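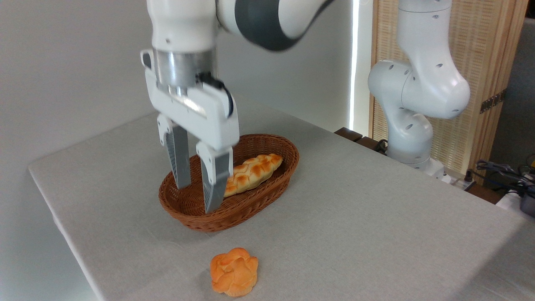

Progress report to the Awwad fund: can a machine help in the bakery shop yet?

Last updated: April

Search this site Type a word Go

Dear all,

Thank you once again for your patience with us, and for the kind note that came with the second payment, which I pinned up over the kettle where everyone could read it. I promised you a proper account of where we have got to, and since I have a habit of putting these off until I have something grand to say, I have decided this time simply to sit down on a Friday with a pot of tea and tell you how things stand, good and bad together.

You will remember the question you gave us the money for. It was whether a machine could take on the small, dull, endless jobs of a bakery shop: filling baskets, clearing trays, putting the loaves out in the morning and taking in whatever is left at closing. The folk at Sudero had already told us that the heavy work at the back, the mixing and the lifting of flour, has been done by machines for years. It's the counter that still wears people out, and the counter is what we have been working on.

What we have been doing since the last report

Most of our time has gone on bread and baskets. A plaited loaf lying in an oval wicker basket sounds like the easiest thing in the world, and for you or me it is, but I have come to have a great respect for it. The arm has to bring its two fingers down inside the rim without catching the weave, close on something with ridges all along the top, and lift it clear. A loaf sitting slantwise in the basket needs a different approach from one sitting square, and the sides leave very little room to change your mind once you are in. We spent the whole of the first month on that alone, and I make no apology for it, as nearly everything else we want to do in the shop starts with reaching into something.

The round buns are a separate matter. The knotted ones, with the folded tops like a rose, give the fingers plenty of places to settle and some of those places are better than others. If the grip lands across a fold the bun comes up nicely. If it lands on the very top of the knot, the bun is apt to turn in the fingers and end up on its side, which does it no harm but looks careless on a counter. Jayson Yap has been very patient with this, and has rewritten the part of the Plivon software that chooses where to take hold. I won't pretend to follow all of it, but the gist is that the arm now looks for the widest part of the bun and goes in lower than it used to.

We ran our standard test at the end of the month, which is 100 attempts at moving one item of bread between the basket and the cloth, with the item put down differently every time. Out of those, 9 went wrong. I had hoped to tell you it was fewer. Most of the failures were at the rim of the basket, where one finger came down on the edge and the arm, quite rightly, stopped and waited to be told what to do. I would much sooner it stopped than pushed on, and so would you if you had to buy the baskets!

What it can do and what it can't

I know from our last conversation that what you would really like is a plain answer, so I'll try to give one for each of the jobs on your list.

Putting single items into a basket: yes, on a good day, and slower than a person. A practised hand does it without looking up from the customer. The arm wants a clear table and a moment to itself.

Taking items out of a basket: mostly, provided they are not piled up. One loaf is fine. A heap of rolls is still beyond us, as taking one tends to shift its neighbours, and the plan made a second ago no longer fits.

Handling soft things without marking them: better than I expected. The grey ridged pads on the fingers are kind to a crust. We have not tried anything iced or filled, and I wouldn't like to promise anything there.

Wiping down and shaking out crumbs: not yet. We made a start with a folded cloth and put it aside again. A cloth never lies the same way twice, and I think it deserves a project to itself.

Serving a customer: no, and I don't think we should be aiming at it. When we asked the staff at the Ardale shop what they would gladly hand over, every one of them talked about the setting out and clearing away. They like the talking. They don't like doing the baskets at 6 in the morning, and I can't say I blame them.

Some worries

Speed is the main one. If the shop opened tomorrow with our arm setting out the bread, the first customers would be standing about waiting for it. We can make the movements quicker, but each time we have tried it the grip has suffered, so for now I have asked Jayson to leave the pace alone and work on the rim of the basket.

The other is how tidy we have to be. Our table has a plain grey cloth on it and very little else, and a real counter has tongs, paper bags, price cards, somebody's elbow and a till. I am keen that we start putting some of that clutter in soon, even though our numbers will look worse for a while. Please don't be alarmed when they do.

Money and time

We are within what you gave us. The largest expense was spare finger pads, and after that, I'm a little embarrassed to say, bread. Time is tighter. We are 2 weeks behind on the clearing-away work, nearly all of it down to the basket trouble I described, and I would like your agreement to move that stage back by the same amount without shortening anything that follows it.

What comes next

We shall carry on with the rims until the arm can feel its way past one without stopping. Then we'll try deeper baskets, and a shallow tray for comparison, and after that two items side by side, which is the first small step towards a heap. Jayson would also like a few mornings in the Ardale shop simply to watch how the staff do it, and I have told him to go and to take notes on their hands in particular. They tilt the basket towards themselves without thinking, and it occurs to me that we have never once tried tilting ours.

Do come and see us if you are passing. An hour at the table would show you more than I have managed in all these paragraphs, and there is always tea. If you could let me have your answer about the dates before the next payment is due, I can tell the Sudero people where they stand.

With warm thanks from all of us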